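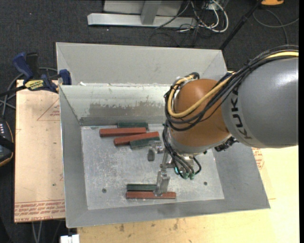
Reds and greens in the bottom of the big bin.

Home | Stories | Poems | Submit | About

We use cookies to keep this site running. Accept | Manage

The Hedano Bin
By Pauline Bainbridge
May 16, 2025

So my uncle Kenta rang at dinner time, which he always does, and said I could have the bin if I came and got it before the weekend. I said what bin. He said THE bin, and I knew straight away, and I put my fork down and went looking for my keys.

You have to picture my uncle's garage in Prestport when I was nine. Lino on the floor, a beer fridge with a bung seal, and in the middle of it all this great grey metal bin with sloping sides that he'd bought for $65 off a bloke at the old Schwaiger works. Mum thought he was going to grow tomatoes in it (everybody's mum thought that, I reckon). He never grew a thing. He got a bag of blocks, red ones and green ones, and he invented a game called Hedano and taught it to every kid in the street.

The rules went like this. You stood behind the chalk line with your colour and you lobbed them in, turn about, and wherever they slid to, that was where they stayed. Touching the back wall was good. Touching the back wall with one of the other lot's lying across the front of you was a "lurkden" and you lost your turn, unless it was your birthday. If your block came to rest over one of the two little holes in the floor you had to go and get Kenta a drink. There was more, but he added rules when he was losing, so I couldn't swear to the rest.

I was always green. My cousin Eun-seong was red, and she was better than me by miles, and she'd tell you so!

Anyway, I drove up. It's 70 kilometres and I rehearsed the whole way, because we hadn't spoken since Gran's funeral, me and Eun-seong, and I had a feeling she'd be there. We'd had words over the piano. I didn't even want the piano. I can't play it and neither can she, and it went to a neighbour in the end, Mrs Dinu, who plays it beautifully with the windows open, so I suppose that was one good thing to come out of it.

And of course there she was, leaning in over the side of the bin with her glasses pushed up on her head.

"Your lot's been hiding," she said. "There's one jammed right up the back behind mine."

I had a look. There was too, a green one tucked hard against the wall with a long red one sitting in front of it.

"That's a lurkden," I said.

"It's not your birthday."

"It's not yours either."

She laughed, sort of, through her nose. Kenta had gone in to find the good biscuits and was taking a very long time about it, even for him.

The bin looked smaller, which I'd been warned about, and a lot rougher, which I hadn't. There was that big scraped patch low down on the back wall, all ragged at the edges, and the floor was scratched to blazes. I said we must have done that, all those summers, and she said no, that was there when he bought it, and I said it was not, and we were off. Ten minutes, I'd say. Who scraped what. Whose blocks were heavier. Whether my brother had once put the cat in (he had, the cat was fine, she liked it). It was the best argument I've had in years and the piano didn't come up once.

"Where are you going to put it?" she said finally.

I hadn't thought. I live in a flat. I've got a balcony with a clothes airer on it and one dead fern.

"I thought you'd want it," I said, and it came out a bit small.

"I've got the yard," she said. "You could come over. In July, when the kids are off. Somebody has to be green – my two both want to be red and there's been biting."

Then Kenta came back with the biscuits, the chocolate ones he keeps behind the flour, and said well, who's taking it, and we both said Eun-seong was. He didn't say a word about it. He just set the plate down on the fridge and went off to find a bit of chalk, grumbling that somebody had shifted it.

I stood where I thought the line used to be. Eun-seong said I was a good foot too close, so I moved back.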